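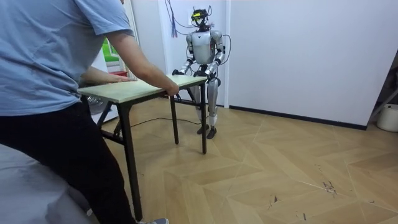 작은 책상 상판에 두 손을 얹은 모습. 상판은 밝은 나무 무늬, 다리는 검은색 금속이다.

그릴비(Grilby) 가구 나눔, 봄 접수를 시작합니다

그릴비 가구 나눔의 봄 접수가 3월 6일에 시작됩니다. 지난해 이 창구를 거쳐 새 집으로 간 가구는 297점이고, 가장 많이 오간 품목은 책상과 의자였습니다. 등록 회원은 641명으로 늘었습니다. 회원이 늘면서 창고 자리가 빠듯해졌고, 그래서 이번 접수부터 몇 가지 기준이 바뀝니다. 전에 이용해 보신 분도 아래 내용을 한 번 읽고 신청해 주십시오.

먼저 받는 품목입니다. 책상, 식탁, 의자, 책장, 서랍장, 협탁, 옷걸이는 계속 받습니다. 침대 틀은 분해된 상태로만 받고, 매트리스와 천 소파는 받지 않습니다. 유리 상판은 모서리에 금이 없어야 합니다. 붙박이장에서 떼어 낸 문짝이나 선반만 따로 가져오시는 경우가 종종 있는데, 이런 부품은 창고에서 맞는 짝을 찾기 어려워 돌려 드리고 있습니다.

흠집은 대부분 문제가 되지 않습니다. 컵 자국, 볼펜 자국, 칠이 벗겨진 다리 정도는 그대로 가져오셔도 됩니다. 다만 상판이 휘었거나 물을 먹어 부풀었다면 신청서에 꼭 적어 주십시오. 지난 접수 때 휜 상판을 모르고 받아 간 분이 두 번 걸음을 하셨습니다. 사진은 정면과 옆면을 한 장씩 올리고, 흠이 있는 곳은 가까이서 한 장 더 올려 주시면 됩니다.

치수를 적는 순서도 통일합니다. 가로, 깊이, 높이 순으로 적고 단위는 센티미터입니다. 접이식 식탁은 폈을 때와 접었을 때를 둘 다 적습니다. 책상 아래에 가로대가 있으면 바닥에서 가로대까지의 높이도 필요합니다. 서랍이 달린 의자나 휠체어를 쓰는 분이 이 치수를 자주 물어 오십니다.

받아 가시는 분은 놓을 자리만 재지 말고 현관문과 엘리베이터도 재 두십시오. 승강기가 없는 건물이라면 계단참의 폭이 가장 중요합니다. 책장처럼 높은 가구는 눕혀서 옮기다가 계단참에서 돌리지 못하는 일이 많습니다. 다리가 나사로 붙은 책상은 다리를 빼면 대개 해결됩니다. 나사는 작은 봉투에 담아 상판 뒷면에 테이프로 붙여 두시기 바랍니다.
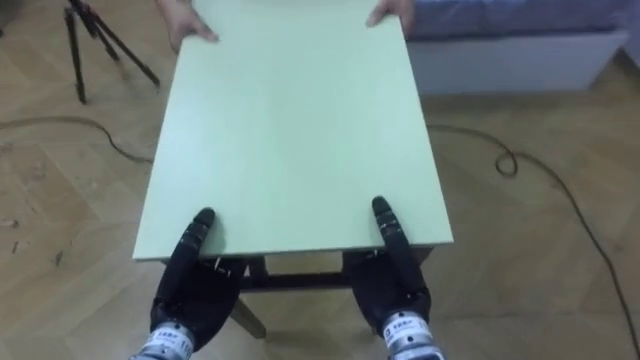
연한 민트색 상판의 양쪽 모서리를 잡은 두 손.

책상을 옮길 때의 요령은 레벤테 시몬(Levente Simon) 씨가 정리해 주었습니다. 시몬 씨는 이사 업체 마테티(Matetti)에서 일하다가 작년부터 저희 창고의 반출입을 맡고 있습니다.

“책상은 둘이 드는 게 기본입니다. 혼자 들 수 있는 무게라도 문을 지날 때는 한 사람이 더 있어야 벽을 안 긁습니다. 들기 전에 서랍을 빼고, 못 빼면 테이프로 막으세요. 바닥에 끌면 다리 이음새가 벌어집니다. 내려놓을 때는 양쪽이 같이 말을 맞추고 내리면 됩니다.”

다리 이음새가 이미 헐거운 책상은 창고에 말씀하시면 조여 드립니다. 육각 렌치와 십자드라이버는 창고 입구 선반에 있으니 직접 쓰셔도 좋습니다. 나사 구멍이 헐어 나사가 겉도는 가구는 수리함으로 넘어가고, 수리가 끝난 뒤에 목록에 올라갑니다. 수리에 걸리는 기간은 일정하지 않으므로 급한 분은 목록에 이미 올라온 가구 중에서 고르시기를 권합니다.

창고 위치는 그대로입니다. 팔라히(Fallahi) 주차장 뒤편 출입구를 이용하시고, 차는 하역 칸에 9분까지 세울 수 있습니다. 짧다는 의견이 많았지만 같은 칸을 옆 건물 인쇄소와 나누어 쓰기 때문에 늘리기 어렵습니다. 짐을 내린 뒤 차를 일반 칸으로 옮기고 나서 서류를 작성해 주십시오. 손수레는 무료로 빌려 드리며, 건물 밖으로 가지고 나갈 때는 장부에 이름을 적습니다.

신청 방식도 조금 달라집니다. 지금까지는 전화와 방문으로도 예약을 받았으나, 봄 접수부터는 예약 사이트 비두먼스(Bidumance)로 합칩니다. 회원 번호로 들어가 ‘내놓기’나 ‘받기’를 고른 뒤 날짜를 정하면 됩니다. 인터넷 사용이 어려운 분은 창고로 오시면 직원이 대신 입력해 드립니다. 한 가구가 한 번에 받을 수 있는 물건은 2점이며, 같은 상판에 맞춰 나온 의자 세트는 한 점으로 봅니다.

예약한 물건은 일주일 동안 보관합니다. 기한이 지나면 다음 대기자에게 연락이 갑니다. 사정이 생겨 늦어지면 하루 전까지만 알려 주십시오. 연락 없이 넘기는 일이 지난겨울에 부쩍 늘어, 같은 일이 되풀이된 회원은 다음 접수 때 대기 순서가 뒤로 갑니다.

배송을 원하는 분은 예약할 때 따로 표시해 주십시오. 배송은 구 안에서만 가능하고, 기사 한 명이 움직이므로 받는 쪽에서도 한 사람이 나와 함께 들어야 합니다. 배송 일정은 야로슬라프 사우추크(Yaroslav Savchuk) 씨가 짭니다. 예약 확인 문자에 답장을 보내면 사우추크 씨에게 바로 전달됩니다. 집 앞 도로가 좁거나 공사 중이라면 그 문자에 함께 적어 주십시오.

폐기에 관한 문의도 계속 들어옵니다. 저희가 받지 못한 가구를 창고 앞에 두고 가시면 안 됩니다. 대형 폐기물은 주민센터에서 신고 필증을 사서 붙이고 집 앞 지정된 장소에 내놓아야 합니다. 상판과 다리를 분리해 내놓을 때의 처리 방법은 신고하면서 확인하시면 됩니다.

봄 접수가 끝나면 창고는 재고 정리를 위해 잠시 문을 닫고, 여름 접수는 7월에 다시 엽니다. 여름에는 학생용 책상과 책장을 찾는 분이 많으니, 방학 전에 아이 방을 바꿀 계획이 있는 집에서는 봄 접수 때 미리 내놓아 주시면 도움이 됩니다. 의자 바퀴와 서랍 손잡이 같은 새 부품을 기증하실 분은 창고 입구의 부품 상자에 넣어 주십시오.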